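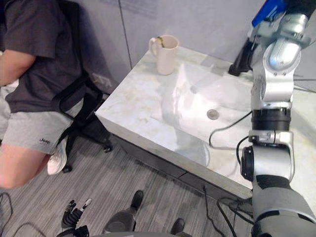 Figure 4. Right arm at the vanity, cable across the basin, operator seated to the left.

4. Setting up the sink station

This section covers placing the Kerr at the vanity, connecting the right arm, and teaching it where the basin is. It assumes you have finished Section 3 and that both arms answer when spoken to by the Conano console. If only one arm answers, go back to Section 3.6. Skipping ahead has been tried at the Tirel workshop by nearly every member, myself included, and has never saved a minute.

Allow an evening.

4.1 Before you start

You will need:

The Kerr, fully assembled, hands fitted
The laptop with the Conano console
The long arm cable and its extension
Hook-and-loop ties, more than you think
A mug you would not mourn
A chair

The chair is for the operator. Calibration involves long stretches of watching an arm consider its options, and people who stand for it start leaning on the vanity. The vanity moves when leaned on, by an amount too small to notice and large enough to ruin everything you did in the last hour.

CAUTION: The water supply stays shut off for the whole of this section. The arm is not sealed. Neither is the extension connector, whatever the bag it came in may say.

4.2 Placing the robot

1. Set both feet down on the carpet facing the vanity. The tiles have a stripe, and it is tempting to line the toes up with it. Don't. The stripe runs at an angle to the vanity and the robot will end up addressing the wall.

2. Measure 18 inches from the front face of the vanity slab to the center of the torso. Measure from the slab, which sticks out past the cabinet below.

3. Push gently on each shoulder. If the robot rocks, a foot is sitting on a cable. Move the cable and go back to step 2.

4. Place the operator's chair to the robot's left, where the whole right arm is in view and the stop button reaches your lap. Roll the chair back and forth once to find out what its casters are going to run over.

NOTE: Gavin Dow prefers to sit on the right, and has written a very reasonable page in the shop binder about why. Read it if you like. Sit on the left.

4.3 Routing the cables

Most of the trouble at this station is cable trouble, and most of the rest is cable trouble that looked like software until somebody bent down.

1. With the power off, run the arm cable from the base along the floor, close to the bottom of the cabinet.

2. Bring the slack up over the front edge on the right side of the vanity and let it lie where the arm can draw on it. During dry calibration it can rest in the basin. Before any run with water it comes out of the basin and up onto the overhead hook, see Section 6.

3. Clip the thin wires to the arm links with the ties supplied. Leave a loop at each joint big enough to pass two fingers through. Elsie Baxter's first build had beautifully taut wiring, and you can still see it, in pieces, in the jar by the drill press.

4. Move each joint by hand through its full travel and watch the loops. Nothing should go tight or wander in between a joint and its housing.

5. Gather whatever is left on the floor and push it toward the cabinet. It will not look tidy. It needs to be out from under feet and casters, and that is all it needs to be.

CAUTION: Never plug the laptop charger and the arm supply into the same wall outlet. The breaker is in the other unit, and the other unit locks up at 6.

4.4 First power-on

1. Sit down. Put the stop button in your lap.

2. Switch on the arm supply and wait for the joints to settle. There will be a clunk. A single clunk is the brakes letting go. If you hear it again, switch off and check the shoulder bolts.

3. In the console, select STATION, then SINK. The console will ask whether you are sure. It asks this about everything.

4. Set the speed limit to its lowest setting and leave it there until 4.6.

5. Set the joint timeout to 2,000 milliseconds. The default is 1,000, which suits the short cable. With the extension fitted the default gives you an arm that faints every time it reaches for the faucet.

6. Choose HOME. The right arm rises to vertical and the left hand comes up in front of the torso. Keep your own hands on your own side.

NOTE: If the left hand comes up and stays up after homing, it is waiting for a command. Send it REST. Waving back has no effect.

4.5 Teaching the basin

The arm has no opinion on where the sink is until you give it one. You do this by touching points, in the same order each time.

1. Choose TEACH. The right arm goes slack enough to guide by hand. Support it at the elbow before you press the key.

2. Guide the tip to the front edge of the slab, left side, and press MARK.

3. Repeat at the front edge, right side.

4. Guide the tip down to the center of the drain cap and press MARK. Touch it lightly. The cap is silver, round and easy to find, and the console treats it as the zero for everything that follows.

5. Mark the base of the faucet from the front. Going over the top puts the elbow into a pose it will not leave without help.

6. Choose CHECK. The arm revisits each point at low speed, stopping short of the surface each time.

If the arm stops well short at one point and well past at another, somebody leaned on the vanity. Repeat from step 2.

CAUTION: Press EXIT before you let go of the arm. In TEACH mode it will come down, and the basin is the hard thing underneath it.

4.6 The mug test

1. Place the mug on the back left corner of the slab with the handle pointing left. A tall one is best; the grip was tuned by Rory Pringle on a tall one and has been snobbish about short ones ever since.

2. Raise the speed limit by one setting. One.

3. Run REACH ONLY. The arm approaches the mug, pauses, and retreats. It should not touch anything.

4. Watch the cable while it does this, and let the arm look after itself. If the cable drags the mug, faucet or anything else along with it, stop and redo 4.3, step 2.

5. When REACH ONLY has run cleanly with the operator's hands nowhere near the keyboard, save the station under your own initials. Files saved as "test," "test2" or "final" are deleted in September.

If the arm goes to where the mug would be on someone else's vanity, you have loaded the Cudard demo file. Choose STATION, SINK again and pick your own from the list.

Grasping is covered in Section 5. Bring a second mug.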